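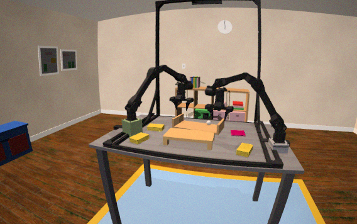 Right arm sits lower than left at the same home pose, two-arm table
Cillden Users Board > Cells and Benches > Setup and Calibration
Page 1 of 1

railik
Hurkstead
Posts: 169

Hi all, long one, sorry. We run a two-arm bench at Hurkstead and keep a copy of it in Riviere so people can try their moves before they touch the hardware. I rebuilt the Riviere copy in July after we swapped the right base, and ever since then the right gripper parks lower than the left one when I send both arms to the hover pose. Same joint angles, mirrored, fingers open and pointing down on both.

I measured from tabletop to fingertip in the sim. Left gives me 194 mm. Right gives me 186 mm. So 8 mm, every time, doesn't matter if I load the scene fresh or reset it.

Things I've tried:
reloading both arm models from the Cillden download
deleting the wood pieces and the ball in case the arm was resting on something (it wasn't)
zeroing all joints and sending it home again
swearing

The left arm is on the green block and the right is on the gray and white base, so they're two different mounts and I'm guessing that's where it comes from. What I can't decide is whether to fix it in the scene or just put an offset on the tool and move on. There's a pick and place demo coming up and I'd like to stop fiddling.

veikko_n
Posts: 2,

Offset on the tool. Takes a minute. You said it's 8 mm every time, so it's a constant, so subtract it. I've got a bench at work that has run with a tool offset for as long as I've been there and it stacks blocks just fine.

lempi.h
Moderator

Veikko, please no. A tool offset only works while the gripper points straight down. The second she tilts the wrist to get at the tray piece from the side, that 8 mm is going sideways and she'll be back here asking why the fingers hit the end board.

Raili, check the base height first. Open the right base in the scene tree and look at the mount frame, I mean the little axis marker the arm attaches to, and forget the top of the mesh. They're separate numbers. When you swap a base model the mesh can line up beautifully and the mount frame stays wherever the old one was.

veikko_n

She said demo, and she said stop fiddling. If every grasp in the demo is top-down, the offset is fine. I'm not saying leave it forever.

lempi.h
Moderator

"Not forever" is how your bench got to where it is though :)

sirkka_m

Jumping in because we had nearly the same thing on ours and it wasn't the mount frame. It was the finger length. There are two finger sets for that gripper and they look the same unless you put them side by side. If one arm loaded with the long fingers and the other with the short ones you'd get a height difference at the tip with the wrist in exactly the right place.

So before you touch the base, measure to the wrist flange on both sides instead of to the fingertips. Same height at the flange means it's fingers. Different height at the flange means Lempi is right and it's the mount.

railik
Hurkstead

Oh that's a good test, I only ever measured the tips. Give me until after lunch.

manouchehr_a

While she's off measuring, can I ask how everyone handles the real bench in this? I see people correct the simulated cell until both grippers match and then the hardware is still off and they blame the arms. The sim should copy what is bolted to the table. If the real right base is 8 mm lower than the real left one then the sim is telling you the truth and you should leave it alone!

I'd put a square on the real table next to each base and measure to the underside of the mounting plate. Do it with the arms powered down and parked. And wipe the tabletop first, we had a strip of old tape under one foot that gave us a very mysterious tilt for weeks.

sirkka_m

Good point about the tape. Also check whether the base is sitting on the tabletop or on the edge of the rail. Ours has the Stunetti rail along the side and whoever fitted it last had one corner of the base riding up on it. You can feel it with a feeler gauge, or a business card if your gauge has gone missing like ours always does.

railik
Hurkstead

OK back. Flange heights in the sim are NOT the same, the right one is 8 mm lower there too. So not the fingers. I looked at the finger setting anyway and both arms have the same set.

Then I found the mount frame like Lempi said. It's still at the height for the old base. The mesh is taller than the frame so the bottom of the arm is sunk into the base a little, and I never noticed because it's black going into light gray and white. You have to turn on the transparent view to see it.

Haven't done the real table yet, somebody's on it until four.

lempi.h
Moderator

There you go. Before you type in a new number, wait for Manouchehr's measurement. Don't set the frame to whatever makes the arms match.

When you do change it:
1. Save a copy of the scene under a new name.
2. Unlink the arm from the base. If you leave it linked Riviere moves the saved poses along with it and you'll have to teach them all again.
3. Change the frame height on the base.
4. Link the arm again, then send it to zero before you send it to hover.
5. Run the hover pose with the blocks moved out of the way, then put them back.

veikko_n

I'll give you the mount frame. Still would have offset it for the demo.

One thing on step 2, in the older version you had to unlink the gripper as well or it came back rotated. No idea if that's been fixed.

lempi.h
Moderator

It's been fixed, but looking at the gripper after relinking costs nothing.

railik
Hurkstead

Measured the real one. Left and right mounting plates are level with each other, I went round twice with the square and then made a coworker do it without telling him my numbers. So the sim was wrong and the bench is fine.

Raised the frame by 8 mm, followed the steps, right arm now hovers at 194 mm same as left. Gripper came back the right way round, Veikko. I've still got a few saved poses on the right arm that I taught after the July rebuild, so those are all high now – do I shift them in the file or teach them over?

manouchehr_a

Teach them over if it's only a few. If any of them end near the tray ends I wouldn't trust a bulk shift.

sirkka_m

I'd shift them, then step through each one at slow speed. Teaching by hand you'll be off by a millimeter or two anyway.

manouchehr_a

Depends who's teaching!

railik
Hurkstead

Shifting them, stepping slowly. Will post the edited pose file in the downloads section if anyone else has the newer right base.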